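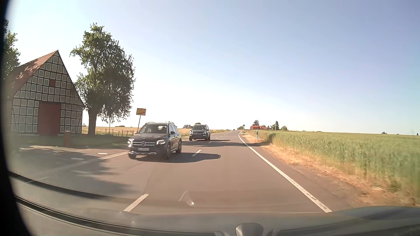
From: Fengying Hao
To: hollasgate-data
Subject: Re: [hollasgate-data] selection rules for the rural set
Date: February 9, 2024

Romain Picard wrote:

> The training run on the rural set is stuck on oncoming vehicles. Near
> ones are fine. Far ones get merged with their shadow, or the shadow
> gets its own box. Before I ask Kikholm for more driving hours I want
> to know whether the problem is the amount of data or the way we pick
> it. At present the sampler takes one image every 2 seconds and drops
> anything with fewer than three labeled objects. Can someone check
> what that rule throws away?

I went through 508 images from the Kikholm drives, kept and dropped together. Results and a proposal follow.

1. The object count rule hurts us. Of the 508, the rule dropped 258. Most of those are two-lane road with one oncoming car or none, and they are where the long shadows on bare asphalt occur. The kept half is mostly villages, where shadows fall on curbs and parked cars and the model has other cues. I suggest we remove the rule and sample by sun angle and road type instead.

2. Shadows. The labeling guide says "box the vehicle, exclude the shadow" and stops there. That is enough when the shadow is behind the vehicle. With low sun from the side it crosses the center line and sits in our own lane, and two labelers gave me two different answers on the same image. The attached one is a fair test. The lead SUV's shadow reaches over the middle of the road and ends in a rounded tip, the second SUV has a narrower one, and there is a broader band just in front of the second that spans both lanes. Proposed wording:

 - The vehicle box ends at the tires and lower body.
 - A shadow in the drivable area gets a polygon, class "shadow", with a link to the vehicle if the link is plain.
 - If the source can't be told from the single image, leave the link empty. Do not guess from neighboring images.

3. Distant vehicles. The third vehicle in the attached image is a tiny dark shape close to the vanishing point. Under the current size limit it is left unlabeled, so the loss treats it as background and we punish the model for finding it. I would label these as "vehicle, far" and mask them out of the loss until we have enough of them to train on.

4. Edge lines. The right one is solid and easy to follow, though it looks worn up close. The left one is faded and partly in tree shade. Please keep labeling faded lines over the full stretch where they can be followed, and set the "faded" flag. Bota still fills gaps in its automatic pass by extending the curve, and those filled parts must be checked by hand before they go into the set.

5. Own car. The gray surface and the reflection above it show up in the lower part of the image. The static mask covers the surface. It does not cover the reflection, which overlays the asphalt, and I would leave it uncovered. A larger mask would cost us road area in every image.

On amount: I would hold off on more hours. Re-sampling the existing drives with the new rule should give us 900 images with side sun on open road, and Albane Moulin has agreed to take the first labeling pass in March. If the merged boxes are still there after that, the request to Kikholm is justified and we can say which hours of the day we need.

Open points:

 - Zeyu, does the Holmgren export keep polygon links, or are they lost on conversion? The old version lost them.
 - Solange, the "shadow" class needs an ID that does not clash with the village set.
 - Romain, please keep the current validation split as it is so the numbers stay comparable.

I will put the guide changes in the repository once points 2 and 3 have a yes from at least one labeler.

Fengying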